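Doubters wanted: operators and scorers for a study of two-armed tidying

Robot learning has a marking problem. A group trains an arm to put a glass on a shelf, plays back its best runs and reports a high score. Move the glass a hand's width and the score often falls apart. We have done this ourselves at Miscombe, and the Olvera study is our attempt to find out how much of our last result was real.

We need 10 people for paid sessions in September. No robotics background is needed, and we would be glad of a few applicants who think the whole field is oversold.

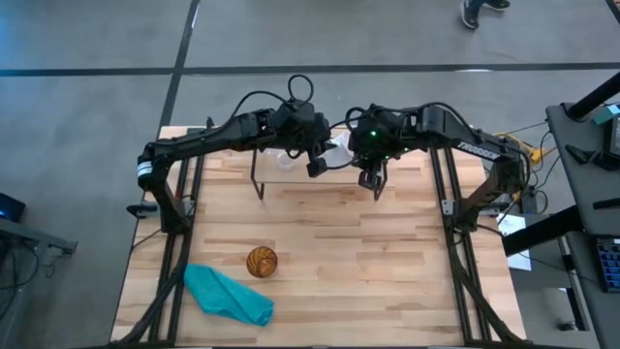

Both arms over the worktable, with the striped amber glass and teal towel.

There are 2 roles. Operators guide the pair of arms by hand controls through short household jobs with cups, glasses and cloth, and these runs become the training data. Scorers watch the trained system attempt the same jobs and mark each attempt against a written sheet. You cannot do both, as people tend to be kind to a machine they have taught.

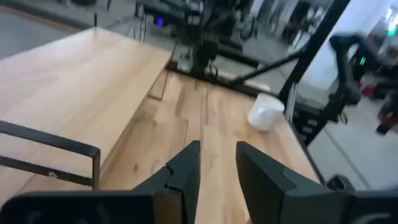
Scorers will not be told which version of the software is running. One version is Brivar, our own method, which is meant to cope better when objects are moved. The other is a plain baseline we have tuned just as hard. Papers in this area often skip that last part – ours did too, in its first draft.

The full set is 56 tasks. A task counts as done only if the object ends up where the sheet says, upright, with no help from a person. Nearly is a fail. Dropped and picked up again is a pass, but gets its own column.

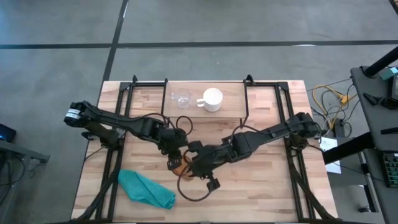

Every attempt will be published, including the dull ones and the failures. If Brivar does no better than the baseline, that is what the report will say, and Setska, who fund the work, have agreed to this in writing.

You should be over 18, able to sit at a bench for two hours with breaks, and comfortable following a fussy set of instructions. Glasses and contact lenses are fine. Sessions start at 9.30 am or 2 pm. Travel within the county is refunded.
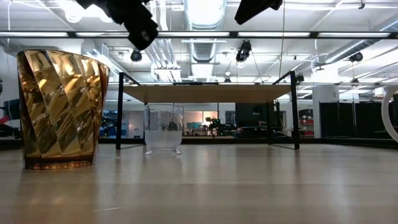
Current students of the group and their housemates cannot apply. Neither can anyone who worked on the earlier study.

To apply, send a short note to Eduardo Leitão at the Miscombe robot learning group saying which role you want and which start time suits you. Please add a line on any claim about robots you have read lately and did not believe. We do read them.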